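Rechercher dans le manuel OK

Chapitre 4 – Une visite chez Plitum

Avant les équations, chère lectrice, cher lecteur, je vous emmène volontiers en visite !

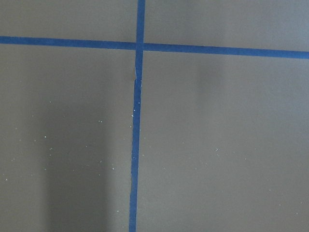
Le repérage d'un plan commence par deux droites. Chez Plitum, un ruban bleu qui en croise un autre sur fond gris nous suffira bien pour choisir une origine.

Changeons un peu de point de vue.

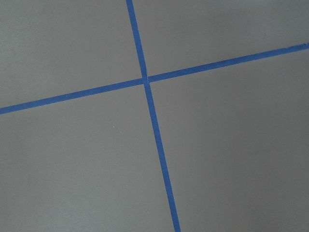 Fig. 4.1 – Deux bandes sécantes.

L'angle compte aussi, et nous y reviendrons longuement.
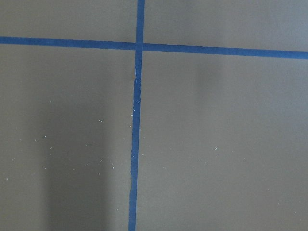

Nodholm, novembre

Chiamaka Nwankwo nous accueille – avec quelle patience ! – et parle de repères, d'axes, puis
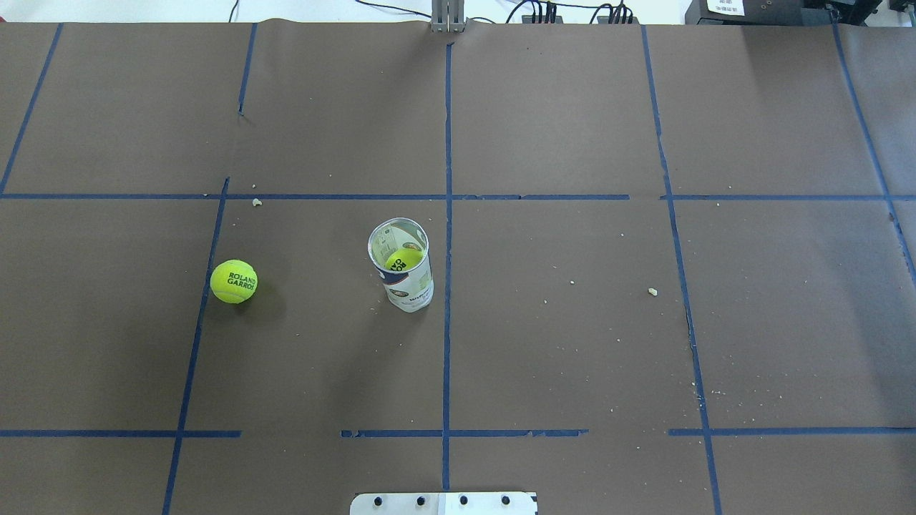 de changements de base, que nous étudierons ensemble au paragraphe 9.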